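3. Field sampling and sample handling

3.1 Sites

Sediment was collected at two intertidal mudflats on the same estuary. The upper site, Plolora, lies behind a low shingle bar and drains through a single channel. Its surface is soft silt with a thin sandy layer near the bar. The lower site, Trallevus, faces the open water and is firmer underfoot, with ripples that survive from one tide to the next in calm weather. Both flats carry a brown diatom film for most of the year. At Plolora the film is patchy and follows the shallow pools. At Trallevus it is more even, except along the strip where bait diggers turn the mud over.

Salinity at the two sites differs more after rain than in dry periods. We did not try to sample across the full range. All visits were made on falling tides, and a visit was dropped if it had rained heavily the night before. Three planned visits were lost this way, two of them in November, and they were not replaced. The late part of the series is therefore thinner than the early part, and this should be kept in mind when reading Section 4.3.

A third flat, on the north side of the estuary, was visited once and left out. Access depended on a farm track that was closed for most of the season.

3.2 Coring

Cores were taken with cut-off plastic syringes pushed into the mud to a depth of two centimeters. The plunger was held at the surface while the barrel was pushed down, so that the film was disturbed as little as possible. Each core was capped at the lower end before it was pulled up. Cores that had lost water from the top, or that showed a crack through the film, were thrown out on the spot and taken again from undisturbed mud at least one pace away.

We placed sampling points along a line running from the high-water mark toward the channel. Points were fixed by tape on the first visit and found again by handheld GPS on later ones. The error of the receiver was larger than the patches we were sampling, so repeat visits should be read as samples from the same part of the flat and not from the same patch. The worker at the seaward end of the line always started first and walked back toward shore, stepping only on the landward side of the tape.

A total of 329 cores passed the field check. Of these, 48 were set aside as duplicates for the storage comparison in Section 3.4. The rest went into the main series. The split between sites was uneven, as Plolora could be reached for a longer part of each tide.

Temperature was read at the mud surface and at one centimeter with a thin probe. Light was not logged at each point. A single logger on a post at each site gave a record for the visit as a whole. The logger at Trallevus was fouled by weed twice, and the readings for those visits are marked in the supplementary table.

3.3 Transport and sorting

Cores were carried upright in foam racks inside a closed cooler. Ice packs were kept in the lid and did not touch the syringes. In early trials, cores that lay against an ice pack had a stiff rim of mud that broke off when the core was pushed out, and the upper layer could not be sliced cleanly. Raising the packs removed the problem.

The cooler was opened in the Illero field room, a ground-floor room with a sink, a bench and no fume hood. Work there was limited to steps that needed no fixative. Labels were checked against the field sheet, the racks were put in order by site and point, and the upper two millimeters of each core were sliced off with a steel blade. The slice was moved to a weighed vial. The blade was rinsed with filtered seawater and wiped between cores. Fixing with Lugol's solution was done later the same day in the main building. 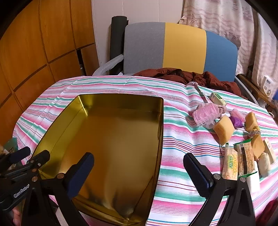 Figure 3. Rectangular gold-colored metal tray with raised walls, on a striped cloth.

Slicing was the slowest step and the one with the most variation between workers. The first few slices of any session tended to be too thick. We therefore began every session with spare cores that were not used in the study, and went on to the real ones when two slices in a row fell within the accepted weight range. Slices outside the range were kept and counted but flagged. Removing the flagged slices from the analysis changed no result by enough to matter, and they are included in all tables unless stated.

Time from coring to fixing was written down for every vial. It was shortest for the cores taken last, which had spent the least time in the cooler. Since the seaward points were always sampled first, holding time and position on the shore are linked in our data. We return to this in the discussion. A better design would have reversed the walking order on half of the visits, but the mud at the landward end of Plolora could not be crossed twice without spoiling the points.

3.4 Storage comparison

The duplicate cores were used to test how much the live count changes when a core waits before it is fixed. Each pair was taken from mud less than a hand's width apart. One core of the pair was sliced and fixed on the normal schedule. The other was left capped in a dark refrigerator for 40 hours and then treated in the same way.

Diatoms living in mud move up and down with light and tide, and some of this movement goes on for a time in the dark. A core that waits can therefore lose cells from its upper layer without any cell dying. To separate the two effects we sliced the waiting cores twice, taking the upper two millimeters as usual and then the next two millimeters below. If cells had only moved, the sum of both layers should be close to the sum expected from a fresh core. If cells had died, the sum should fall and the share of empty frustules should rise.

Lower slices were also taken from a subset of the fresh cores to give the expected sum. We did not do this for all of them, as the counting load was already heavy. The subset was picked by drawing vial numbers before any counts had been made.

3.5 Counting

Fixed slices were diluted, shaken gently and left for one minute so that sand grains could settle. A measured volume was then drawn from the middle of the vial and placed in a counting chamber. Cells with visible contents were scored as live at the time of fixing. Cells without contents were scored as empty. Cells hidden by grains were scored only if more than half of the outline could be seen.

Most of the counting was done by In-ho Yeon. A second counter worked through a blind subset, with vial labels covered and replaced by random codes. The two counters agreed well on the total number of cells and less well on the smallest forms, mainly small Navicula and Nitzschia lying on their sides. We therefore pooled the small forms into one group. Larger forms, such as Gyrosigma and Pleurosigma, were kept apart by genus.

We followed the chamber routine of Wongsuwan with two changes. First, the number of fields was not fixed in advance. Counting went on until a set number of live cells had been reached or the whole chamber had been covered. Second, chains were counted by cell and not by chain. The second change matters little at these sites, where chains are rare outside of spring, but it makes our figures easier to compare with those from sandier shores.

The chambers gave 834 usable counts once repeats and second slices were included. A count was judged unusable if the chamber had dried at one edge, if a bubble covered part of the grid, or if the sheet and the vial label did not match. Mismatched labels could be resolved in most cases from the order of vials in the rack. Where they could not, the vial was dropped and its pair was dropped with it.

3.6 Treatment of the data

Counts were expressed per gram of dry mud and log-transformed before analysis. Dry weight came from the same vial after counting was complete. Salt was not removed before drying. Its contribution was estimated from the water content and the salinity of the visit, and was small for all Plolora samples. At Trallevus, where the mud holds less water, it was smaller still.

Pairs from the storage comparison were analyzed as differences, fresh minus stored, with site as a fixed factor and visit as a random one. The same model was run for total live cells, for the pooled small forms, and for each of the larger genera that occurred in enough pairs. Genera found in only a few pairs are listed in the supplementary table without a test.

Holding time was entered as a covariate in the main series. We tried it both as a straight line and as a two-step variable, short against long. The straight line fitted slightly better at Plolora and no better at Trallevus. For the sake of a single model we kept the straight line at both. Residuals were checked by plotting them against point position, temperature and counter. The only pattern seen was a wider spread at the landward end of Plolora, where the film was broken up by pools and two cores taken side by side could differ by more than cores from opposite ends of the line.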